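4.2 Folding and the trouble with soft things

Of all the chores we looked at in this study, folding is the one that visitors to the lab most often assume has been solved, and it is also the one that kept us at our desks the longest. People have seen clips of machines folding towels, and it is natural to suppose that a machine which can fold a towel can be sent off to do the laundry. We started out with something of the same hope ourselves. A cup keeps its shape when it is picked up, and so does a wrench, and a planner can count on that. A piece of cloth takes a new shape every time it is touched, and much of what the robot knew about it a moment ago has to be thrown out and learned again.

The Okwood portion of our trials was given over entirely to flat cloth, with no sleeves, buttons or elastic, so that we could look at grasping and folding without the added worry of garment parts. Each trial began with the cloth dropped on the work surface in whatever heap it happened to make. The robot had to find a corner, take hold of it, spread the cloth, and then make 2 folds. We ran 87 trials in all, under 3 lighting conditions, and we stopped any trial that had not reached its first fold after 30 attempts at a grasp.

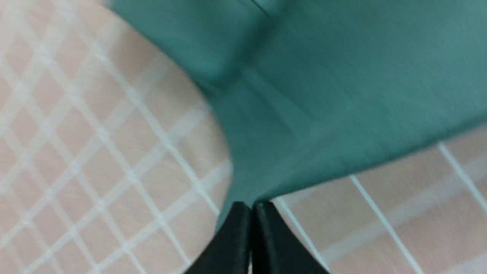
Figure 3. Wrist view of a corner grasp on teal cloth.

Corner finding deserves more room than it usually gets in papers of this kind. Our controller, Misar, was built on the idea that a good grasp at a corner makes everything after it easier, and we still think this is true, though it asks a great deal of the wrist camera. Once the fingers have closed and the arm begins to move, the cloth itself takes up much of the view. In Figure 3 the teal fabric fans out from the pinched corner and hides a good part of the white grid lines on the surface underneath, and those lines are what Misar leans on to judge how far the cloth has traveled. The fold near the top makes matters harder, for a doubled layer can look very much like an edge, and an edge was exactly what the controller had been taught to go looking for. Motion blur adds its own share of doubt. We tried slowing the arm down during the spreading phase, which helped the tracking a good deal and tried everyone's patience.

The Tomis baseline, which plans the whole fold from one overhead view and then carries it out without looking again, was quicker when the cloth happened to land nearly flat. On a real heap it tended to lose its place early and had no way of getting it back. Would either one be welcome in a busy household? We would say not yet, at least not without a person close by to shake out the tangled pieces.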